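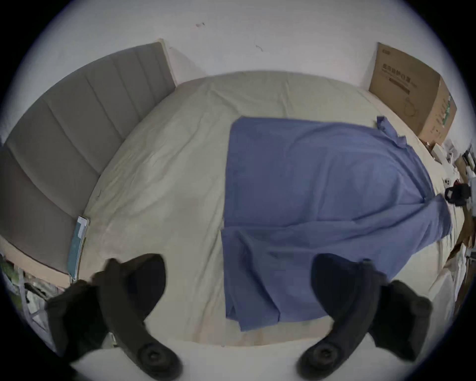

Blue fabric, probably a garment, on the bed, gripper open.

Folding work with hand-held grippers: what happens to the regular staff?

Posted by lintroller_dee in Workplace and Jobs

I work for a linen and garment service called Moges. We do rental apartments and a few small hotels, so part of the job is in the laundry and part is in the units, making beds and folding whatever has to be folded. There are 39 of us on the floor plus the drivers.

Last month management signed up with a company called Nesitz. People on our shift now spend part of the day folding clothes and straightening sheets with a gripper tool held in the hand instead of using their fingers. It records what you do, and the recordings are used to teach a folding machine. The picture is from one of the bedrooms where we do it.

My questions are practical. We were told it is voluntary, but the people who said yes get first pick of shifts. We are still paid by the piece for regular folding, and nobody can fold as fast with two rubbery fingers as with ten real ones. A supervisor said the machine is for "the boring flat stuff" and that no jobs are affected. Has anyone been through this? What changed for you, and what should we get in writing before July, when the contract comes up for renewal?

I am not against it. I would just like to know what I am agreeing to. Please no replies telling me to learn to code.

3 replies

Tomomi Arai
May 23, 2018

I was a lead at a laundry in Sundport that did the same kind of recording and later put in two machines, so I have seen both ends of it.

Start with the pay, because that is the part you can fix now. Folding with the gripper is slow. A shirt that takes a few seconds by hand can take a minute or more while you are learning, and you will drop it and start over. If you are on piece rate during those hours you are losing money. We asked for a flat hourly rate for all recording time, set at each person's average from the previous pay periods. Management agreed faster than we expected — they needed the recordings and did not want people rushing them. Ask for the same. Ask for setup time to be paid too. Laying the garment out, clearing the bed and starting over after a bad try all took longer than the fold.

Then the shifts. If first pick goes to the people who record, it is not really voluntary, and you can say so politely. Our fix was to run the recording list and the shift list separately, each one posted on the board.

On the recordings, get these points on paper:

Who owns them and how long they are kept.
Whether they include sound.
Whether they can be used to rate your speed or to discipline you.
What happens if a guest's belongings or a person ends up in the recording.
Whether you can stop without losing hours.

The third one mattered most to us. The first draft said nothing about it at all. We got one sentence added, that recordings would not be used for individual performance review, and as far as I know that was kept.

As for jobs, nobody was let go the week the machines came in. What happened was slower. The machines took towels and pillowcases. Shirts and anything with buttons stayed with people, and so did fitted sheets. When somebody left, the position was not filled. We went from 40 to a smaller crew over a couple of years, all of it by people leaving. The work that remained was harder on average, as the easy pieces used to be your rest between the difficult ones. My shoulders noticed. If you have a piece rate after the machines arrive, it has to be reset, because it was built on a mix of easy and hard items that you will no longer have.

Two of our people moved into tending the machines. It paid slightly more. They were chosen before the opening was announced, which caused bad feeling that lasted longer than anything about the machines. Ask for the openings to be posted and for the training to be on paid time.

One small tip for the gripper itself: switch hands if the tool allows it, and take it up with someone early if your thumb or wrist hurts. I waited too long.

presser_in_vakel

Same thing at my work except it was packing, not laundry. The supervisor telling you no jobs are affected means nothing unless it has a date on it. Ask "until when." Ours would only put six months.

Also keep your own log of hours. We had a mix-up where the recording time was entered as break time and it took forever to get paid.

gus2076

It's just folding, I wouldn't worry. My cousin's place bought a folding machine and it was broken half the time and they went back to doing it by hand.

Comment from lintroller_dee

Thank you, Tomomi. The piece rate going out of date after the easy items leave is something none of us had thought of. I am taking the list in with me, with "until when" added at the bottom. I checked my last pay stub too, and the recording hours are on there as "other," whatever that means. Asking payroll tomorrow.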